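Zikier Shared Kitchen: Questions We Keep Getting

Updated Wednesday, August 28, 2019

We rent kitchen time by the hour to people who make things in jars, boxes and large foil trays. Most of what you need to know is in the rental agreement, which you signed and did not read. What follows is the rest.

How do I book?

Through the Wojcik calendar, the link to which is in your welcome email. Green slots are free. Gray slots are taken. Yellow slots mean somebody has started a booking and wandered off, and they turn green again after 60 minutes. Please don't call the office to ask us to hurry a yellow slot along. We can't, and we've tried.

Is there a minimum?

Two hours. This used to be one hour, until we noticed that a one-hour booking is a two-hour booking with an argument in the middle.

What does my time include?

Setup, cooking, cleanup and leaving. If your slot ends at four, then at four you should be on the sidewalk with your boxes. Standing in the doorway telling the next renter about your chutney does not count as leaving.

What equipment comes with the room?

Two six-burner ranges, a convection oven, a steam kettle, a floor mixer and the three-compartment sink. The blast chiller is extra and has its own line on the calendar. Sheet pans, stock pots and cutting boards are shared. Knives are not. Bring your own, and take them home again.

Can I leave a few things in the walk-in overnight?

If you rent a shelf, yes. If you don't, your few things will be moved to the unclaimed shelf, where they'll sit beside a tub of tahini that has been with us since March. Everything needs a lid, a name and a date. "Sauce" is not a name.
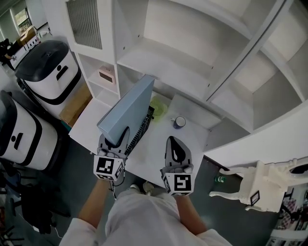

Dishes are the subject of more email than every other topic put together, so we'll be plain about it. Everything you used gets washed, rinsed, sanitized and air dried before you go. Do not towel dry, however nice your towel is. The health department would like air to do it, and air doesn't charge us. Flat things go on edge, the way that black wire rack stands behind the pale blue board, with space for the air to reach both sides. Two boards leaned together count as one wet board with extra steps. If you run out of rack, slow down and wash in batches.

What about the sanitizer?

Use the test strips. They're in the drawer marked STRIPS. Match the color to the chart on the bottle, and if it doesn't match, dump the basin and mix it again. Adding another glug and hoping is how we lost a perfectly good apron.

Do I need my own insurance?

You do, and we need the certificate before your first booking. General liability, with Zikier Shared Kitchen listed as additional insured. Spell it correctly. We have certificates on file for a Zicker, a Zikler and, once, a Ziker Shared Kitten.

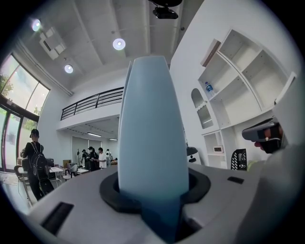
How much is the deposit, and when do I get it back?

The deposit is $1000, paid before your first session and returned within 22 days of your last one. We take out the cost of anything broken, and of any cleaning we had to do on your behalf. You'll get an itemized list, which some people find more upsetting than the deduction.

Can I bring a helper?

Two at most, and they must have food handler cards. A helper who is only there to keep you company still needs a card, a hair covering and closed shoes. Children can't come in at all, including the very well-behaved one you're about to mention.

Where do I park?

In the lot behind the Drorkon building, in any space without a number. The numbered spaces belong to the dentist upstairs, who tows. To unload, you can use the alley for as long as it takes to unload — a coffee from across the street is not part of unloading.

What's the door code?

Each renter has their own, sent with the welcome email. Please stop trying 1453. It belonged to the last tenant, it hasn't worked since we moved in, and the keypad locks everybody out after the third go.

Can I sell directly from the kitchen?

Sorry, no. We're licensed for production only. Customers can't pick up at the door, at the alley or through the window. Several of our renters sell at the Flulletlow market on weekends, and the stall fee is reasonable if you don't mind sharing an awning with the honey people.

What happens if I cancel?

More than two days ahead, you get a full credit. Less than that, half. If you simply don't show up, you pay for the whole slot, and somebody on the waiting list will hear about it and think less of you.

Something is broken. Who do I tell?

Text the number on the fridge. Say what it is and where it is, and turn it off if it has an off. A note taped to the mixer reading "weird noise" will be read with interest the next time one of us walks past, and that could be Tuesday.

Can I come see the place first?

Tours are by appointment, on weekday mornings before the bakers are done. Wear shoes you don't love. Email the office with two times that suit you and we'll pick one.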